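Print this page | E-mail this page

FEVAVSTEAD HOUSE RESIDENTS' GROUP
Minutes of the household meeting, Dec 26, 2023
Held in the front lounge, Fevavstead House, Ninbridge

Opening

The chair welcomed everyone at the kitchen end of the lounge, thanked those who had brought leftover pavlova and cold ham, and said how lovely it was to see so many faces the day after Christmas, when most sensible people would be at the beach or flat on the couch in front of the cricket. Apologies were received from the upstairs back room (visiting family) and from the granny flat.

Minutes of the last meeting were taken as read, with one correction: the kettle was replaced out of the kitty and was not a donation. The kitty's feelings have been noted.

1. Linen and bedding

This took up most of the evening and the minute-taker has done her best with it. The new fitted sheets from Kassab arrived before the holidays and have been washed once. The general feeling was very favourable, particularly about the colour, although one resident would have preferred the blue and asked for that to be written down, so it has been.

There was a good long chat about how to get the sheets on without wrestling the mattress. The method agreed on is to do the two corners at the head end first, then walk the sheet down to the foot, and only then worry about smoothing the middle. It was pointed out that a few creases will pull out by themselves once somebody has slept on it, and that life is short. Ironing fitted sheets was raised, discussed with some passion, and left to personal conscience.

Each bed is to have 2 fitted sheets, one on and one in the hall cupboard. The old ones with perished elastic can go in the rag bag, or to the animal shelter if they are clean - please don't leave them on top of the dryer.

2. Cost of the bedding order

The order came to $1366 including delivery, against which $90 was refunded for a pillow protector pack that was out of stock. Residents were pleased with this. The balance comes out of the house account and there will be no levy. Moved and carried.

3. Guest room

The room is wanted for visitors in the new year and was looked at before supper. The bed is sound and everyone likes the grey headboard, which came as part of the Ziltska bed and has held up nicely.
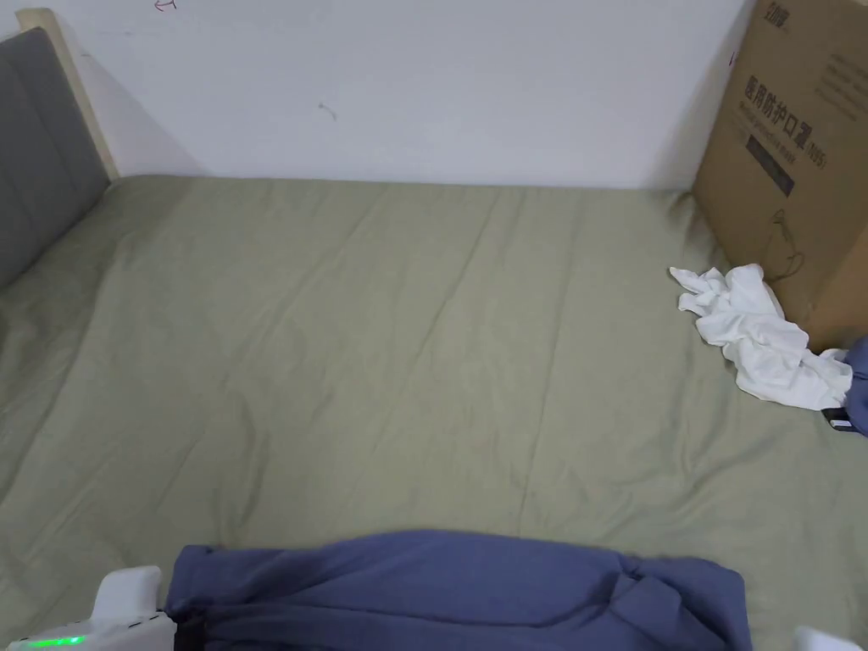
Guest room: green fitted sheet on, mask carton still to be moved off the bed.

The N95 mask carton is to go to the top shelf of the linen cupboard, where people can find it come bushfire season. A home was first proposed under the stairs, but the vacuum cleaner lives there and there was no appetite for moving the vacuum cleaner.

The wall has a little reddish mark high up beside the headboard, a bit like an arrow, and a tiny dark scuff lower down. Suggestions included sugar soap, a damp sponge and a dab of leftover white paint. It was agreed to try the sponge first and to be gentle about it. Quilt, pillows and a spare blanket to be put out once the wall is done.

4. Other business

Bins are on the holiday timetable. Would whoever borrowed the good colander please bring it back, no questions asked. The meeting closed with a cuppa and the last of the fruit mince pies, and the next one will be called once everybody is home again.

Comments (3)

Sponge worked a treat on my wall last winter, just don't scrub in circles or you get a shiny patch.

Can I put in again for the blue if we ever reorder? The green is growing on me though.

Colander is back in the bottom drawer. Sorry all!

Contact the residents' group | Copyright Fevavstead House Residents' Group | Back to top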